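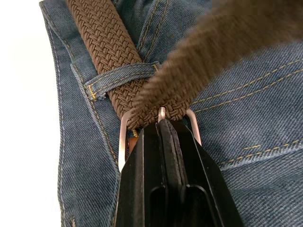 What makes one demonstration better than another if both end with the task done?

The better one has fewer pauses, fewer corrections, and motions that the policy can tie to something in the camera views. If the operator moves because of something only the operator can see, the robot has no way to learn when to make that move.

Week 5 handout: Teaching by Hand and by Remote Control
Instructor: Hye-jin Oh

1. Two ways to record

In hand guiding, you hold the arm and move it through the task while the joints log their positions. It is quick to learn. The drawback is that your hands and sleeves get into the camera views, and guiding two arms at once is hard for one person.

In remote control, you move a leader device and the robot's arms follow. The recorded views stay clean. You lose the sense of touch, so expect to pull too hard at first. All graded work in this course uses remote control.

2. Belts and other soft parts

A belt on a pair of jeans is a good two-arm exercise. One gripper holds the strap near the waistband and the other takes the free end. The buckle can shift when either arm pulls, so both operators' habits show up in the data. Things to watch:

- Grip the free end close to the tip. A grip far down the strap leaves a loose tail that swings.
- Keep the holding arm still while the other one moves.
- Check the wrist view before closing on metal. The head view is too far away to show the prong well.
- If you drop the strap, pick it up and carry on. Mark the episode as a recovery.

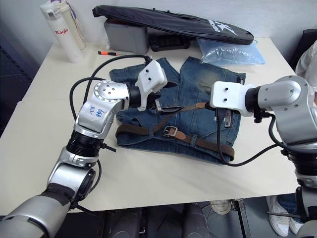

3. Lab assignment

Sign up for a slot on the Giltberg station by Wednesday. Each pair records 13 episodes, saved in the Bae folder under your group name. Trim the idle time at the start of each one, but leave the middle alone.

Last term's set, Flidden, has 687 episodes. We dropped 161 of them, mostly for long pauses and for grips that slipped out of the wrist view. Read the notes on those before you record.

Turn in one page with your episode list and a short account of which moves were hardest to repeat. Bring it to the next lab.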